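Wash Day at Handcombe

The letter from Ralten came on the Thursday, 18th August, and by then I had already started on my mother's washing. It said the flat had to be cleared in four days and that anything left inside would be charged for. I put it on top of the fridge and went back to sorting.

She had never owned much. What she had was mostly clothes, and most of those were in the bottom of the wardrobe, where she dropped things she meant to mend.
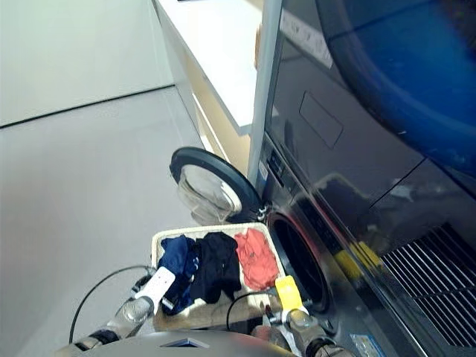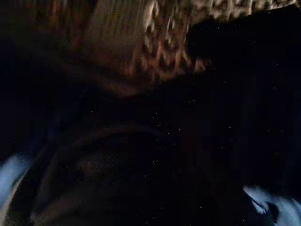
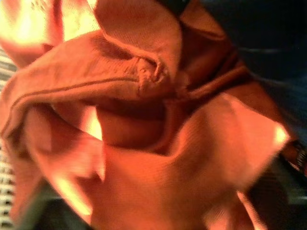
You'll never get the red out of the rest of it, my aunt said on the telephone, when I told her what I was doing. She wanted to know if I had done the darks on their own. I said I was going to. She said my mother had once turned a whole load of school shirts pink and sent us in wearing them, and did I remember that? I did. We had told everyone it was the new uniform, and two of the younger ones went home and asked for it.

"Wash the knitted things by hand," my aunt said. "In the sink. And don't wring them."

I said I would, and we talked for a bit about the funeral bill, which had come to more than either of us expected. Then she had to go and let the dog in.

There was a launderette downstairs in Segers Court, but my mother had stopped using it years ago, after someone took her towels. She had bought her own machine and paid it off by the month. I found the payment book in the kitchen drawer with the last page stamped. Under it were the instructions, still in their plastic, and a bag of buttons that matched nothing I had seen her wear.

I did the dark things first. While they went round I cleaned out the cupboard under the sink. There were 69 carrier bags in there. I know because she had written the number on a piece of card and crossed out the ones before it as the pile grew. I stood and read the card for a while. Then I put it in my pocket and took the bags down to the bins.

The man from Ralten rang at two. He wanted to know if the machine was staying, and I said it was hers. He said in that case it would have to be disconnected properly, by someone with a certificate, and the charge for that was £219. I said she had only paid a bit more than that for it. He said he could make it £200 if I let him know by the weekend.

I told him I would think about it.

When the darks were finished I hung them over the bath and the backs of the chairs. I ran some lukewarm water into the sink for the woollens and pushed them under with the flat of my hand. The water went the colour of weak tea. I changed it, and it went the same colour again, so I changed it once more and left them to sit.

My aunt rang back at teatime. She had been thinking about the machine. Her own was an old Skavance and it leaked, and she had a neighbour with a van. She didn't want to seem as though she was after anything.

"She'd have liked you to have it," I said. I had no idea if that was true. They hadn't spoken for most of one year over a borrowed casserole dish, and I had never been told how it ended.

"Well," my aunt said. "If you're sure."

I asked her about the certificate. She said the neighbour had taken out his own and put it back again, and it was two taps and a hose – he would bring a bucket.

They came to Handcombe on the Saturday morning. My aunt went straight through to the bathroom and felt the clothes to see if they were dry. She folded the ones that were and made a pile on the bed, sleeves tucked behind, the way my mother did it. She held one cardigan up to the window and found the hole in the elbow.

"I could mend that," she said, and put it in her handbag.

The neighbour called from the kitchen to ask where the stopcock was. I went to show him.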